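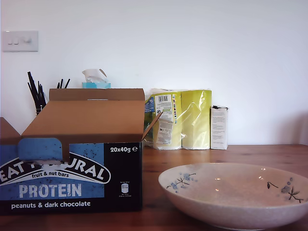 Flovska Pantry Project: progress report to the Stonik Fund
2024-05-16
By the Flovska program desk
17 shares | 0 comments

We promised you a report at the end of April, so we are only a little behind, a considerable improvement on last year.

The shelves at Matar Street gave out 1,964 grocery parcels this period, against a target we set before anyone had met the front steps. The Draltis site gave out 865. It is open fewer hours and has a neighbour with strong views on parking, and we are content with that number.

Spending is on track except for freight. Your grant allowed $405 for deliveries and we had used it by the third run. We have moved money across from printing — the posters were not much loved — and would like your approval after the fact, please.

The cool room is still on order. The supplier describes the delay as temporary, as it has since spring.

Next period we will trial evening pickups at Draltis and finish the allergy labels in three languages. We also owe you the client survey. It has been written, shortened and made longer again, and goes out once the two sites agree on question four.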